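About Suststead

Suststead sells short bar stock to people who need four pieces and resent buying 75. Hanane Kettani and Doaa Abdelaziz started it in June, with two gray metal bins and strong opinions about sorting.

Bars go into a bin and come out again as orders. We have tried to make this sound grander.
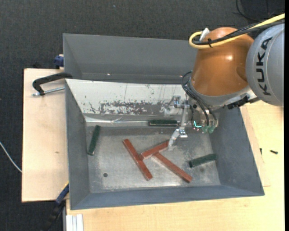 The bins get scuffed and we leave them that way. Orders under three bars are welcome, though Hanane will sigh.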